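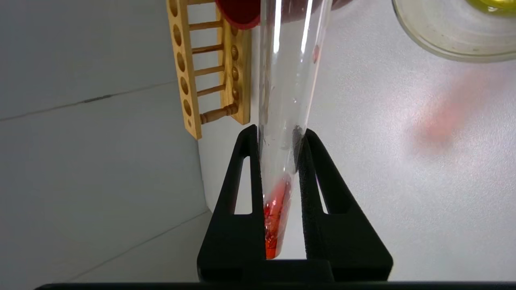

Glass test tube, round bottom, held upright.

Cleaning glass tubes with hard water scale

kminja
Posted 14th December
I test pool and bore water at home with glass tubes and drop reagents. Our bore at Cundanden runs at 316 ppm total hardness and the tubes go hazy after a few weeks. Dish soap does nothing to it. The haze matters because I'm judging colour by eye against a printed card, and the pH reading looks a step lower in an old tube than in a new one. What are people using to get the scale off without scratching the glass?

serra_s
White vinegar, undiluted, overnight. Rinse three times with tap water, then once with distilled. Dry upside down in a rack. If you let the last tap rinse dry in the tube you're putting the calcium straight back.

Jabari N
Vinegar works but it's slow. Citric acid from the baking aisle, one heaped teaspoon in a cup of warm water, clears mine in 2 hours. No smell either. Don't use a wire-ended bottle brush. The tip scratches the bottom of the tube and after that it will never look clean.

bdimitrov
Are you sure it's scale? Haze that survives acid is usually etching, and that's permanent. Dishwashers do it. Fill the tube with water and look again. If the haze vanishes when wet and comes back when dry, it could be either one. If a citric soak makes no difference at all, bin the tube.

kminja
No dishwasher here. I did a citric soak on two of them this morning. One came up clear. The other has a band near the top that hasn't moved.

bdimitrov
Band near the top is where your fill line sits and dries out. Could be dried reagent and not calcium. Try methylated spirits on a cotton bud.

serra_s
I wouldn't bother with metho. Phenol red comes off with warm water and a bit of washing soda. Metho just moves it around.

bdimitrov
It has worked on mine for years. Depends how long the dye has been sitting there.

MwaMu
Different approach: stop letting them dry dirty. I keep a litre jar of distilled water beside the kit and the tubes go in straight after the reading. Haven't had to descale since May. Also, compare colours with the tube in front of white paper, in daylight and out of direct sun. A warm kitchen bulb will shift your pH reading more than light haze does.

Jabari N
Agree on the light, disagree on storing them wet. I got a green film in the bottom of mine doing that. Dry rack, mouth down.

MwaMu
Change the water weekly and you won't get film.

kminja
Washing soda took most of the band off. Metho took the rest, so you can both have that one. Retested the bore with the cleaned tube and a new one side by side and the colours match. Will try the distilled jar for a month and change the water weekly.

serra_s
Rinse the tube with the sample water before you fill it, too. Leftover distilled will dilute a small sample.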